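A cuppa with Merle Stubbs, who can't leave old furniture alone

I got to Merle's place in March with a packet of bikkies and a very wonky bedside table in the boot, because I am shameless like that. She had it upside down on her bench before I'd even found my notebook.

"Who glued this?" she asked. I said my uncle. "Well, he meant well," she said, and put the kettle on.

Merle has been fixing up other people's furniture for 11 years, first under her own carport and now out of a shed behind the old Pisum feed store. Before that she did payroll. I asked if she missed it and she laughed so hard the dog left the room.

"I used to bring chairs home from the tip shop and hide them from my husband," she told me. "Then he got sick of pretending he hadn't noticed, and he built me some shelves."

Her favourite thing to work on is drawers, which surprised me (I'd have guessed chairs, or something with a bit of glamour). She says people put up with a sticky drawer for years when a rub of candle wax along the runners would sort it out. "Take it right out, tip out all the rubbish, have a look underneath. Half the time it's a sock."

Colour is where she gets fired up! She went through a stage of painting everything grey, like the rest of the country, and now spends a good part of her week taking grey paint off again. One sideboard belonging to her neighbour Tayla Rakena had nine coats on it. Tayla popped in while I was there and backed this up. "She rang me at every single layer," Tayla said. "I knew about the mint green before my own mother did."

So what should a beginner buy? Merle reckons something plain and solid, with no fancy bits to snap off. She paid $276 for her first proper set of drawers and still thinks it was too much. Check the back, she says, and pull every drawer all the way out in front of the seller, even if they sigh at you.

She takes on 2 learners at a time, and the list for next term is already filling up. I asked whether she'd ever put her prices up and she offered me another bikkie.

My bedside table is still there, by the way. She's redoing my uncle's glue.

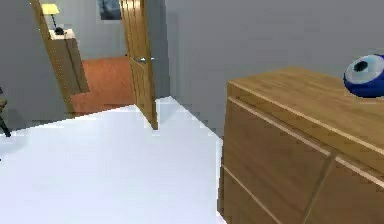 Plain fronts, no handles: a dresser in light, honey-toned wood.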